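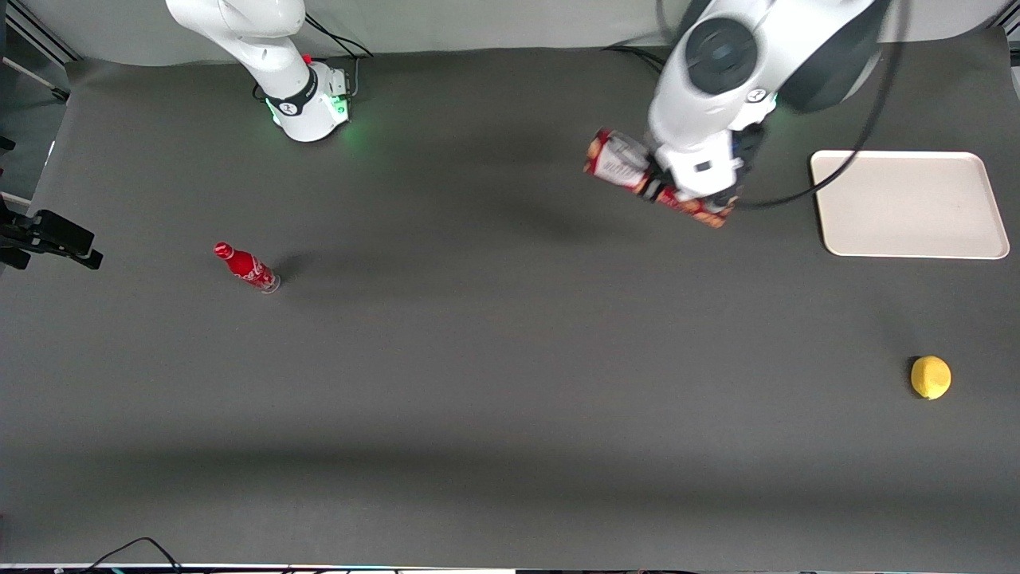 Why do we have different colours of light?

Light seems plain until you start to look at it closely. The light from the Sun looks white or a little yellow. A rainbow is made of sunlight too, and it has red, orange, yellow, green, blue and violet in it. All of those colours were in the sunlight the whole time.

What is light?

Light is a kind of energy that travels. It moves in straight lines, and it moves faster than anything else we know of. Light from the Sun takes a bit more than eight minutes to reach the Earth, even though the Sun is very far away.

Light travels as a wave. You can picture a wave by thinking of a long skipping rope lying on the ground. If you shake one end, bumps run along it. Shake it slowly and the bumps are long and far apart. Shake it quickly and they are short and close together. The distance from the top of one bump to the top of the next is called the wavelength.

Light waves are very tiny. You could fit more than 1000 of them across the head of a pin. Red light has the longest wavelength of the colours we can see, and violet has the shortest. Green is near the middle.

How does a rainbow work?

When light goes from air into water or glass, it slows down and bends. Violet light bends the most and red light bends the least, so the colours spread apart.

A raindrop does this. Sunlight goes into the drop, bounces off the back and comes out again with its colours spread out. To see a rainbow you need the Sun behind you and rain in front of you. Each drop sends only one of its colours to your eye, and it takes a great many drops to make the whole bow.

You can make a small rainbow with a garden hose on a sunny day. Stand with your back to the Sun and set the hose to a fine spray. Early morning or late afternoon is best, when the Sun is low in the sky.

Why is grass green?

Most things don't make their own light. We see them when light from the Sun or a lamp bounces off them and goes into our eyes.

When white light lands on a leaf, the leaf soaks up most of the red and blue light and uses it to make food. More of the green light bounces off, and that is the light you see. A ripe tomato soaks up most colours and bounces back red. White paper bounces back nearly all the colours. Black cloth soaks up nearly all of them, and the energy turns into heat. This is why a black T-shirt feels hotter in the sun than a white one.

How do our eyes see colour?

At the back of your eye is a thin layer called the retina. It has millions of tiny cells that notice light. Some of them are called rods. They work well when it is nearly dark, but they can't tell one colour from another. That is why everything looks grey at night.

The others are called cones. Most people have three kinds. One kind is best at noticing reddish light, one is best at green and one is best at blue. Your brain compares the messages from all three and works out the colour.

Some people have cones that work differently, and they may find it hard to tell red from green. This is called colour blindness. Dogs have only 2 kinds of cones – they see blues and yellows well, but red looks dull and brownish to them. Bees can see ultraviolet light, which people can't see at all. Some flowers have ultraviolet patterns that guide bees to the nectar.

Mixing light and mixing paint

If you mix red paint and green paint you get a muddy brown. If you shine a red light and a green light on the same spot of a white wall, you get yellow. Paint takes colours away from the light that hits it, so the more paints you mix, the darker it gets. Lights add together, so the mix gets brighter. Red, green and blue light together make white.

Try it yourself

You will need 2 torches, some red and green cellophane, rubber bands and a white wall.

Fold each piece of cellophane so it is a few layers thick. Put red over one torch and green over the other, and hold them on with the rubber bands. Make the room as dark as you can. Shine both torches on the wall so the circles of light overlap, and look at the colour in the middle. Then hold your hand close to the wall and look at the edges of its shadow.

Don't shine a torch into anyone's eyes, and never look straight at the Sun.

Words to know

Cone: a cell in the eye that helps us see colour.
Retina: the layer at the back of the eye that notices light.
Ultraviolet: light with a wavelength too short for people to see.
Wavelength: the distance from the top of one wave to the top of the next.

Page updated 2021-01-15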